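カテゴリ:データカード / 自動化と職場

# symonenko-dishes README(作業中)

9月 文:Zoriana Koval

Clokerville の社員食堂、返却口の皿まわりを双腕ロボットに任せる計画用のデータ。収録は Wusovis。とり急ぎメモ。

## 中身
- エピソード数:565
- 対象:皿、ボウル、小皿
- 操作者:4名(うち2名は食堂の現職)
- 失敗も削除せず入れてある。ラベルは failed

## 職場で変わること
- 返却口の担当、9人から減らさない約束。文書は Forero 側にあり
- 重ねる・よける作業は機械へ。残飯の確認とアレルギー対応は人のまま
- 遠隔操作の時間も勤務時間に数える。手当は未定、要確認
- 停止ボタンは誰が押してもよい。理由書は不要にしたた
- 昼のピークは当面、人だけで回す

## 既知の問題
薄い小皿をつかみそこねる。手首カメラの露出がばらつく。左右の腕の時刻ずれは次版でなおす予定(たぶん)。

## 作業のようす

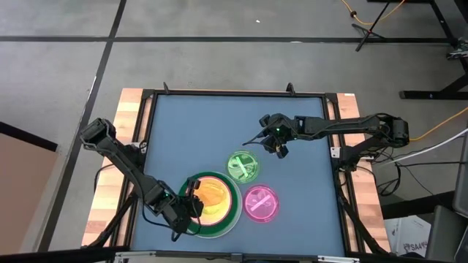
皿とボウルの台、アーム2本。
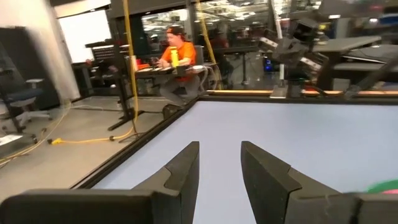
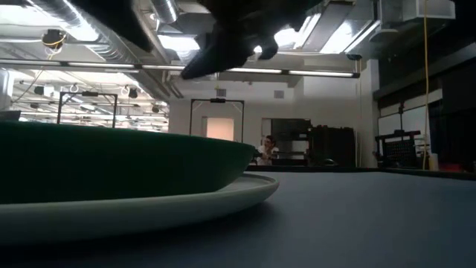
食堂側からは、手首が楽になるのは助かるが、新人が皿の扱いをどこで覚えるのかも書いてほしい、との声。次版で追記しまs。

## コメント

mochi_k:遠隔操作の研修は何時間ですか。うちの職場でも同じ話が出ています。

返却口B:手当の件、決まったらここに載せてください。

タグ:ロボット、食堂、働き方、データセット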